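Section 4. Measuring and Cutting Plant Material on a Covered Table

This section applies to the Hurkura table cover set when used for twig and stem work. Read Section 3 (Fitting the End Covers) before starting.

4.1 Preparing the surface

1. Clear the table and wipe it down. Let it dry fully.
2. Lay the printed center cloth first. Pull it to the back edge and allow a short overhang at the front.
3. Place one plain end cover at each side. Smooth each cover from the center of the table outward.
4. Check the front hem. A slight wave is normal with new cloth and does not affect use.

NOTE: The center cloth is not a cutting surface. Cuts made directly on it will go through the print.

4.2 Measuring a twig

1. Lay the twig near the back of the table, with its main stem parallel to the back edge.
2. Set the tape measure case to one side of the twig, with the case flat on the cloth.
3. Draw out the tape until the end of the strip meets the end of the twig. For longer pieces, continue along the full stem.
4. Hold the strip at both ends and read the length at the outermost point of the main stem. Do not include side branchlets.
5. Write the length on the work sheet. The maximum stem length for the Rirnier display tray is 39 cm.
6. Return the tape slowly by hand.

CAUTION: Do not let the tape snap back. The end of the strip can break dried branchlets and snag the cloth.

4.3 Placing tools

1. Keep flat tools in front of the twig, clear of the stem and branchlets.
2. Lay flat-bladed tools face down. Turn the handle toward the back of the table.
3. Leave the end covers free for finished pieces. 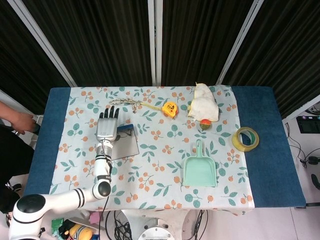 Fig. 4-2. Twig and tape measure at the back of the center cloth, flat tool with blue handle or bar in front.

4.4 Trimming

1. Move the twig to a cutting board before trimming.
2. Trim the main stem in steps of 2 cm or less. Measure again after each cut.
3. Remove hanging side pieces only if they extend past the edge of the tray.
4. Brush debris into a dustpan. Do not shake the cloth over the tray.

NOTE: Twigs cut in February are often brittle by the time they are fully dried. Support the stem with the free hand during trimming.

For washing and storage of the covers, see Section 5. Replacement cloths are listed in the parts table under item 106.

Revised March 7, 2021. Text: Precious Mokgethi

2 comments | Share

© Cestenness Home Textiles | Contact | Back to top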